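Betreff: Re: [teleop-liste] Kosmetik-Aufgabe: viele Demos, schlechte Policy?
Datum: 30.01.2025

Hallo zusammen,

ich antworte mal auf zwei Mails gleichzeitig, die erste zitiere ich gekürzt:

> wir haben im Dezember mit dem Einräumen von Kosmetik in einen
> Tischorganizer angefangen, zweiarmig, Fernsteuerung über Leader-Arme.
> Inzwischen liegen 2.232 Episoden vor, eingesteuert von 4 Leuten.
> Trainiert wurde auf allem. Die Policy greift ordentlich, aber beim
> Ablegen bleibt sie über dem Organizer stehen oder fährt zwischen zwei
> Fächern hin und her. Mehr Daten haben bisher nichts gebracht.
> Hat das jemand mit einem ähnlichen Aufbau schon gehabt?

Ja, bei uns im Projekt Wanon, fast genauso. Unser Organizer ist aus hellem Holz, links zwei kleine Schubladen, rechts abgestufte Fächer, darunter eine breite Schublade. Davor stehen die Behälter auf der schwarzen Tischplatte, und die Arme kommen von beiden Seiten. An den Fächern kleben gelbe Etiketten. Die sind für die Operatoren gedacht, damit im Auftragstext und am Objekt dieselbe Bezeichnung steht. Für die Policy sind sie bei unserer Kameraauflösung wertlos, das haben wir geprüft.

Das Hin- und Herfahren hatte bei uns eine einfache Ursache. Die Operatoren durften selbst entscheiden, welcher Arm greift und in welches Fach das Teil kommt. Der eine nahm die Flasche immer rechts und stellte sie nach vorne, die andere nahm sie rechts, übergab nach links und stellte sie in das linke Fach der mittleren Stufe. Beides ist für sich genommen in Ordnung. Zusammen im Datensatz ergibt es zwei Antworten auf dasselbe Kamerabild, und die Policy bleibt irgendwo dazwischen hängen.

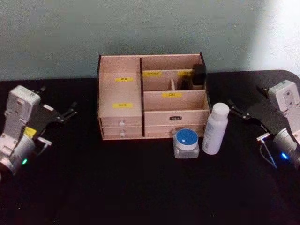

Wir haben daraufhin die Vorgaben enger gefasst. Der Arm, auf dessen Seite das Objekt steht, greift es auch. Eine Übergabe gibt es nur, wenn sie im Auftragstext steht. Das Zielfach ist immer genannt. Die Reihenfolge ist fest, hohe Teile zuerst, sonst stößt man mit dem Greifer beim zweiten Teil an das erste.

Dann haben wir 700 Episoden nach diesen Regeln neu aufgenommen und nur darauf trainiert. Das Stehenbleiben war danach selten. Aus dem alten Bestand haben wir später 283 Episoden zurückgeholt, die zufällig schon zu den Regeln passten. Das Durchsehen war mühsam, ein Skript auf den Gelenkdaten findet zwar die Übergaben, aber nicht das falsche Fach.

Noch ein paar Punkte, die bei uns Zeit gekostet haben:

Pausen. Wer fernsteuert, hält vor dem Loslassen gern kurz an und schaut nach. Diese Stillstände lernt die Policy mit. Wir schneiden sie inzwischen beim Export heraus, sobald sich kein Gelenk und kein Greifer bewegt. Bitte vorher mit den Zeitstempeln der Kameras abgleichen, da hatten wir anfangs einen Versatz.

Licht. Ein heller Fleck auf der Rückwand, der im Lauf einer Schicht wandert, ist kein Drama, wenn er in allen Aufgaben vorkommt. Bei uns wurde eine Aufgabe nur vormittags aufgenommen, das rächt sich.

Startpose. Beide Arme vor jeder Episode in dieselbe Ausgangslage fahren, per Taste und nicht von Hand. Mit dem Skurkel-Recorder geht das über das Reset-Profil, beim Imovora-Adapter muss man es selbst bauen.

Zur zweiten Mail, ob man statt Fernsteuerung die Arme direkt von Hand führen soll: haben wir am alten Aufbau von Dal Bello probiert. Für einen Arm ging es gut, das Gefühl für den Kontakt ist besser. Bei zwei Armen braucht man zwei Personen oder sehr lange Arme, und die Hände sind dauernd in der Kopfkamera. Für diese Aufgabe würde ich bei den Leader-Armen bleiben.

Die Operatoren-Anweisung (zwei Seiten, deutsch) kann ich auf Anfrage schicken. Sie ist auf unseren Organizer zugeschnitten, die Fachbezeichnungen müsstet ihr austauschen.

Offen ist bei mir noch, wie ihr mit abgebrochenen Episoden umgeht. Wir werfen sie bisher weg - verwendet die jemand als Korrekturdaten?

Gruß aus dem Wanon-Labor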